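Puso Open Day: Questions and Answers for Visitors

Last updated 4 September 2020

We get a lot of mail after each open day, and most of it asks the same things. The answers below were put together by the visitor desk at Puso. We don't sell anything and we didn't build the equipment, so we have tried to answer the way we'd want to be answered.

What is the open day, exactly?

It's an afternoon at the Puso building where outside teams show work on robots for the home. At the last one there were two teams. Zanano showed hand-held grippers used on household chores, and Drona showed a small wheeled base that follows a person down a hallway. There is a short talk at the start, then you walk from room to room.

Will I see a robot make a bed?

No. Please read this one before you drive in from out of town. The January flyer said "robots that tidy your bedroom," and a lot of people came expecting that. What Zanano shows is a person tidying a bedroom with a gripper in the hand. The gripper has a camera on it. The recordings are supposed to be used later to teach a robot arm the same motions. We have asked for the wording on the flyer to be changed.

So a person does all the work?

Yes, in the bedroom. The person decides where to go, when to close the fingers and when to let go. If the cloth ends up folded, the credit belongs to the person. Some visitors felt let down by this, and we think that's fair. Others found it more interesting than a robot arm behind glass. It depends on what you came for.

What gets handled in the bedroom?

Ordinary bedroom things. Cloths and bedding get most of the attention, and there is usually a stuffed toy or two in the room. Soft things are hard for machines because they don't keep their shape, which Zanano will tell you several times. You can watch the camera view on a monitor outside the door. It is a wide view, so straight lines look bent and the gripper looks bigger than it is.
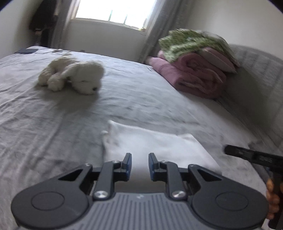
Bedroom demonstration, gripper camera view: open fingers with blue pads, and the folded white cloth ahead of them.

Did the folding go well?

Sometimes. We watched a good part of the afternoon and saw folds we would have been happy with and folds we would have done over. Corners were the weak spot. One would come up with the fingers and flop back, or the top layer would slide and leave the bottom one behind. Zanano's handout doesn't mention dropped corners at all. If you want to know how often it happens, stay for more than one round, because one good fold doesn't tell you much.

Is it faster than folding by hand?

Not from what we saw. Two fingers and two thumbs are very good at this. The team says speed isn't the goal at this stage. Ask them when it will be.

The handout says 598 recordings. Is that a lot?

It's the number Zanano gives for its bedroom chores. We can't check it. The talk didn't say how many of the 598 were kept, how many were done by the same person, or how many different rooms they came from. A visitor asked about the rooms and was told that "several" had been used. We have asked for a better answer and will put it on this page if we get one.

What about the 72 percent figure?

That comes from a poster in the hallway, which says a robot arm trained on the recordings completed 72 percent of its folding tries. No arm was shown folding anything on the day, and the poster didn't say what counted as complete. Take it as a claim on a poster. The next poster is supposed to include the test rules.

Can I try the gripper myself?

Yes, if there's time after the second round. You squeeze to close and relax to open. Most people get the hang of it within a few tries and then find out how awkward a flat sheet can be. Children need an adult with them. Long sleeves should be rolled up, and rings and bracelets should come off.

Will my try be recorded?

Only if you sign the sheet by the door. You can try it without signing, and the person at the door should tell you so before you pick anything up. At the January event this wasn't made clear to everyone. If you signed and have changed your mind, write to the visitor desk and we'll pass it on to Zanano. They have agreed to delete on request.

Is the Drona robot worth the walk upstairs?

It does more on its own than anything in the bedroom. It also stopped at the rug twice and had to be picked up. The hallway is straight, well lit and clear of people except for the one being followed. Ask to see it go around a corner. They said no to us, but they might say yes to you.

Who is Zheng? The name is on the tickets.

Zheng handles the ticketing and the check-in table. They have nothing to do with the robots, so please don't ask them about the demonstrations. For refunds, go to them first and copy us.

How crowded does it get?

We let in 200 people per session. The last open day had three sessions, all full, for 600 in total. Only about a dozen people fit comfortably at the bedroom monitor, so expect to wait. The early session has the shortest line.

Is it free?

Entry is free but you need a ticket. Parking isn't free. The lot behind the building is for staff, and cars do get towed.

Is it suitable for small children?

They tend to like the hallway robot. The bedroom is slow going for anyone under eight, and they can't touch the things on the bed during a round, toys included.

Can I take pictures?

In the hallway and the talk, yes. In the bedroom, please ask first.

Will any of this end up in my house?

We don't know. We were told "a few years" in January and "a few years" again this time. If you come, ask what has changed since the last event and see if you get a straight reply. Bring the question to the talk, where there's a microphone and everyone can hear the answer.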